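4. Driver rollback after a failed standby resume

4.1 Why we looked at resume

Most of the earlier work on driver updates asks whether the new driver loads. We wanted to know what happens a few hours later, when the machine goes to sleep and somebody tries to wake it up. This turns out to be a wonderfully rich place to look for trouble! A driver can install cleanly, pass every check the operating system makes, run all afternoon, and then leave the sound card or the USB controller dead after the first standby.

Our starting point was the set of 3176 support tickets that Foltlow collected from owners of older desktop boards, the oldest of them built in 2007. Each ticket carries the owner's own account, the driver version, and (if we were lucky) a system log. Tanner Dhillon read the tickets by hand and sorted them by the last step the owner remembered taking before the fault showed up. It was slow work, and it paid off handsomely, as section 4.3 shows.
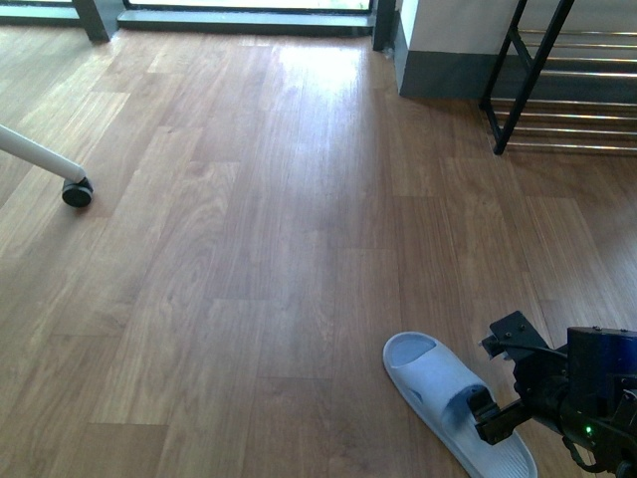
The owners' wording needed some care. "It won't wake up" can mean that the screen stays black, that the keyboard is ignored, or that the fans never spin up again. We kept these apart wherever the log let us, and put the rest in a class of their own so they would not muddy the counts.

4.2 The rollback tool

Kasia is a small service that keeps a copy of the last driver known to survive a full sleep and wake cycle. It starts early in the boot, before the login screen, and writes a marker to disk just before the machine enters standby. If the marker is still there at the next cold start, Kasia takes it that the wake failed and compares the current driver set with the saved one. Any driver that changed in between becomes a suspect.

The part we are most pleased with is how it picks among suspects. Early builds rolled back everything at once, which worked but threw away good updates along with the bad one. The current build rolls back one driver at a time, beginning with the one nearest the top of the wake order, and tests again after each step. On the Arnden test bench -- a row of plain office desktops with mixed sound and network chips -- this kept far more of the new drivers in place.
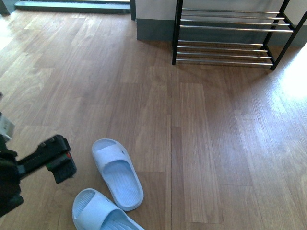

Two details matter for anyone who wants to build something similar. The marker has to be flushed to disk before the sleep call returns, or a sudden power cut will look just like a clean wake. The saved copies also need to sit outside the folder that the system cleans up after a large update. We learned that second one the hard way, when a routine update on the Arnden machines swept away every saved driver overnight and left Kasia with nothing to go back to.

4.3 Results

We worked out the share of failed wakes by driver class. Sound drivers lead by a clear margin, followed by USB and then network. We had expected graphics to come first, as it does in crash reports, so this was a real surprise and a fun one to chase down.

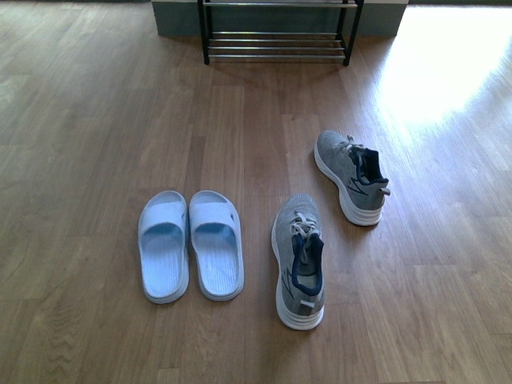

The reason seems to lie in the order of events. Graphics drivers are woken early and get a long grace period, while the sound drivers in our set were often asked to answer before their bus had power. Adding a short wait of some 30 milliseconds ahead of the sound driver's wake call cleared most of these faults on the bench, with no change to the driver itself. The same wait did nothing for the network faults, and those remain open.

Girard, the second test site, ran the same builds on laptops. The ranking held up there, though USB came much closer to sound. Many of those machines were docked when they went to sleep and undocked when they woke, and the USB driver went looking for a hub that had gone away. Kasia blamed the driver in these cases and rolled it back, which did no harm but did not help either. A check for dock changes is now in the test build.
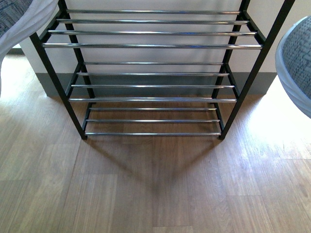 4.4 Limits

The tickets come from people who cared enough to write in, so mild faults are surely missing from our counts. A mouse that needs replugging after lunch rarely gets reported. We also have no tickets from machines where standby had been turned off for good, and several owners told us that a friend of theirs had done just that.

Kasia cannot tell a failed wake from an owner who holds down the power button out of impatience. We tried using the time between the wake signal and the power loss as a hint, and it looks very promising on the bench. The tickets do not record that time, so testing the idea on home machines will need a new round of logging, with the timer added to the marker file.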